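Handling the Cards: Kitchen-Table Tips for Inkblot Sets

An inkblot set is a boxed pile of stiff cards that people will insist on picking up with the hand that was holding the sandwich. I keep a Sonton set at home for teaching and scoring practice, and after 7 years it still looks respectable. Here is how.

Wash your hands, then dry them for longer than seems reasonable. Most of the gray thumbprints on old cards are damp thumbs, and a gray thumbprint on a shaded card is a new response waiting to be coded.

Store the cards flat, in order, face down. Mine live in a shallow Flenditz drawer with a sheet of plain paper between each pair. Keep the drawer away from the stove. I aim for a humidity of 55 percent and get whatever August feels like giving me.

Dust with a soft dry brush, from the middle out. No sprays, no wipes, and no kneaded eraser, whatever your old supervisor in Povercombe swore by. 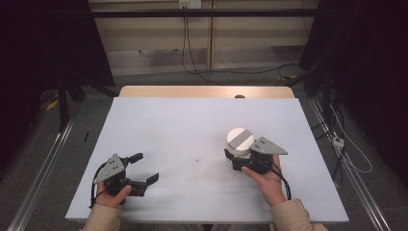

Card practice goes better on a plain surface, because a busy tablecloth gives your practice subject something to talk about besides the blot. Patterned oilcloth is the worst offender - I once scored 21 responses and suspect 5 of them were the lemons. A white top like the one in the photo, laid over the wooden table, does the job nicely and shows crumbs before the cards find them. Wipe it and let it dry before the box comes out.

Lamp on the side of your non-writing hand, a little behind you. Glare on a glossy card looks like a highlight, and people will tell you all about it.

For the record sheets, use pencil. Ink smears, and your first location code will be wrong anyway. A Sanna clipboard is fine, if you don't mind a clip that snaps like a turtle.

If a corner gets bent, put the card under a heavy book overnight between two clean sheets. The scoring manual is ideal for this and weighs enough to flatten a cat. Don't iron it. I mention this only because I have ironed one, on low, and it now has a texture response all its own.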